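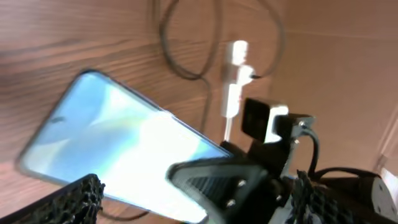
Bench rules for arms working near chargers and power strips: post yours!

Board: Small Arms and Grippers > Good Practice

shiuli_u
I've been rewriting the bench rules for our tabletop arm and I'd love to hear what the rest of you do. We run everyday desk jobs: phones, adapters, cables, switches. It's my favorite kind of work because every cable lies differently every single time (and the policy hates it, which makes it even better when a run goes well).

Draft so far:

1. Phone screen on before the first run, brightness fixed for the whole batch.
2. Wrist cable clipped before you home the arm. Check it again after lunch.
3. Grip force cap set in the config, never by hand in the middle of a session.
4. Nothing live within reach of the fingers unless the task is about that thing.
5. One person at the stop button, and that person isn't also typing notes.

Number 4 is the one I keep changing. What am I missing?

normand_c
Great list! I'd make 4 a lot stricter. Our rule at Prellemport is that the strip is unplugged at the wall for every manipulation run, no exceptions. If you need a glowing light for the camera, use a dummy.

hefin.v
I like 3 very much. We had a cap that people nudged up "just for this one" and by December there were 831 episodes logged with settings we couldn't match to anything. Painful cleanup.

Not with Normand on the wall plug, though. If the task is pressing a switch and checking that the appliance responds, a dead strip teaches you half the job. Put a residual current device upstream, keep the loads small, and write down who is allowed to energize it.

normand_c
A residual current device protects people. It won't help when a finger drags a half-seated plug and you get arcing. I've read the Clandex bench guide three times and it says isolate first, then argue.

hefin.v
It says isolate for setup! The part on powered tasks comes later, and it lets you run live with a second person watching.

shiuli_u
OK, I went and reread it, and you're both a bit right. Setup is isolated, full stop. Powered runs need a named watcher and a separate sheet. I'm splitting rule 4 in two. For the spacing argument, this is the sort of approach I mean:

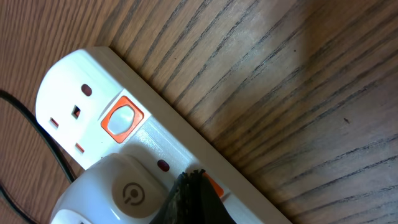 Gripper finger next to the plug, close to the second switch.

murray_s
Oh, that's a useful angle. I'd add a rule on cable slack. Any loose lead near the work gets taped or routed off to one side before the run, and the routing gets a line in the log. We lost more than 700 episodes at Fladau to leads that wandered between resets, and I still think it's the cheapest fix going.

jozefina_d
Please don't tape everything! Loose cables are what people have on their desks. If the lead is part of the variation, let it wander and log that instead. I tape only the arm's own wiring.

murray_s
Fair. Tape what belongs to the robot, vary what belongs to the task. I can live with that wording.

jozefina_d
Also, can we talk about finger pads? Put a pad check on the list. We swap ours at 4000 grasps whether they look bad or not, and we stopped having those strange slips on glossy plastic. Arnaud spares fit ours with no trimming, lovely things.

normand_c
4000 sounds late to me. I go by looks and change them early. But yes, put it in.

shiuli_u
This is so good, thank you all. Revised version:

1. Screen on, brightness fixed per batch.
2. Arm wiring clipped and taped, checked before homing and after any break.
3. Force cap in the config only.
4a. Setup and resets: strip isolated at the wall.
4b. Powered runs: residual current device, named watcher, separate sheet.
5. Task cables may vary, and their layout gets logged.
6. Pad check at the start of each session.
7. Stop button has its own person.

normand_c
I'd still drop 4b. Everything else I'd sign tomorrow.

hefin.v
Keep 4b. I'll send you our sheet tonight, it fits on one side of paper.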